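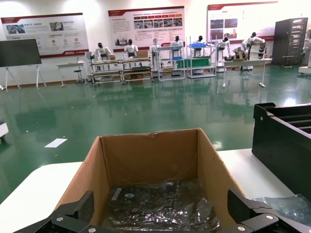
Gripper open over the carton at the packing table, with the humanoid stations along the back wall.

4 August
Entered by Efua Appiah, Derndale Student Robotics Program

The unpacking exercise was continued today at the white table. Kekeli Zakaria had charge of the arm and Ayuba Dramani kept the log. Mr. Görtz supervised the morning period and Ms. Kwofie the afternoon.

The task remains as set in June. The arm is to reach into an open carton, take hold of one item in plastic wrap, and place it in the black crate to the right. A run is counted only when the item is released inside the crate and the carton has not been moved off its mark. Students may not touch the carton once a run has begun.

The team completed 51 runs. The target for the day was 90, and it was not met. Most of the time was lost in the morning, when the fingers closed on the wrap and slid off the item beneath it. Kekeli proposed a wider opening on approach and a slower close. Mr. Görtz approved the change on condition that it be written up before the next run, and this was done. Results in the log are therefore kept in 2 sets, before and after the change, and are not to be added together.

Ayuba observed that glare on the wrap appears to affect how the arm judges depth. Ms. Kwofie asked that this be recorded as an observation only until it has been tested under the Bjarnason procedure. He will prepare a short test plan.

One carton was withdrawn after its side wall gave way. Replacements have been requested from the Marnlow store. Cartons with small tears may stay in use if the walls stand without support.

The visiting group from Trorcombe was received after lunch and stayed 30 minutes. Visitors were asked to remain behind the table during runs. Several questions were put to Kekeli regarding the speed of the arm, and she answered them well.

The joint settings were saved under both student logins and the arm was powered down by Ms. Kwofie. I am to take the controls at the next session, with Kekeli on the log.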